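Parstead Allotments and Gardens Society
Minutes of the water supply meeting, 19th October

Present: Griet Visser (chair), Karim Boutros (site works), Jolien De Smet (plot lettings), Stijn Boersma, Ineke Wouters (minutes)

1. Minutes of the previous meeting

Taken as read and signed. One correction: the isolating valve on the lower track is a gate valve and was wrongly recorded as a stopcock.

2. Matters arising

Jolien De Smet has written to all plotholders on the lower track about hoses left connected overnight. Replies are still coming in. Two plotholders have asked whether a timer may be fitted to a standpipe. The rule remains that no fitting may be left on a standpipe unattended, timers included.

The spare key to the meter chamber has been returned and is on the hook in the store.

3. Meter readings and suspected leak

Karim Boutros reported that consumption between the August reading and the latest reading was 871 cubic metres, almost double the figure for the same period last year. The dry weather explains part of it. He took readings late in the evening and again early the next morning with all standpipes shut, and the meter had moved on both occasions.

The main was then isolated in sections. With the lower track valve closed the meter stopped. With it open and the upper track closed, the meter ran. The loss is therefore on the lower track, between the valve and the last trough. No wet ground has been found, but the pipe runs close to the land drain for much of that length and water could be carried away without showing.
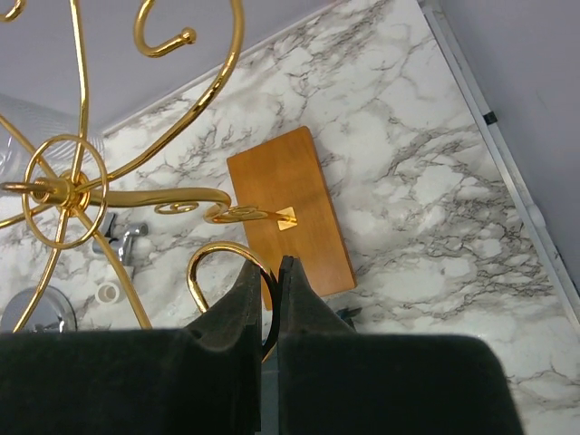 Stijn Boersma asked whether the pipe was the original galvanised iron. Karim Boutros said that the first length was replaced in blue polyethylene when the gate was moved, and that the rest is believed to be iron. The joint between the two is the likeliest point of failure and should be dug first. The 4 trial holes marked on the plan can be opened by hand; the ground is not deep there.

Agreed: trial holes to be dug before the first frosts. The lower track to stay isolated until then, with plotholders directed to the upper standpipes.
Action: Karim Boutros, Stijn Boersma.

4. Quotations for replacement pipe

Two quotations were received, from Clullau and from Halás. Clullau have priced for open trenching along the full length, including reinstatement of the track surface. Halás have priced for moling between pits, which would disturb fewer plot frontages but excludes the connections to the troughs. The two prices cannot be compared as they stand.

Griet Visser asked that both firms be sent the same written specification — pipe diameter, depth of cover, number of connections, testing and disinfection — and invited to price again. The depth of cover should be stated as 750 mm minimum throughout. Ineke Wouters to circulate a draft first.
Action: Ineke Wouters.

5. Troughs and standpipes

The float valve on the trough by the compost bays is sticking and has been tied up with wire. A replacement has been ordered from Sendurari. The other troughs are sound. All exposed standpipes are to be lagged after the winter drain-down, and the old lagging on the upper track, which holds water, is to be stripped off first. 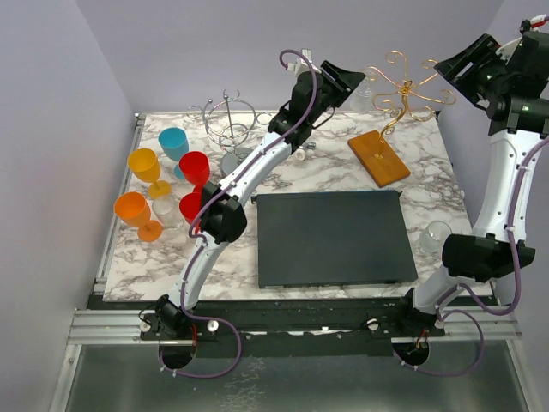

6. Winter shut-off

The supply will be turned off at the meter once the trial holes have been backfilled. Notice of 2 weeks will be given on the gate board and by email. Drain cocks to be left open and trough plugs pulled. Jolien De Smet asked that plotholders with poultry be told separately — they will need to bring water in or use the butts.
Action: Jolien De Smet.

7. Any other business

Stijn Boersma suggested a second check meter at the head of the lower track so that the two tracks could be read separately in future. Supported in principle. A price for the meter and chamber to be included in the specification under item 4 as a separate line.

8. Next meeting

To be called when the revised quotations are in.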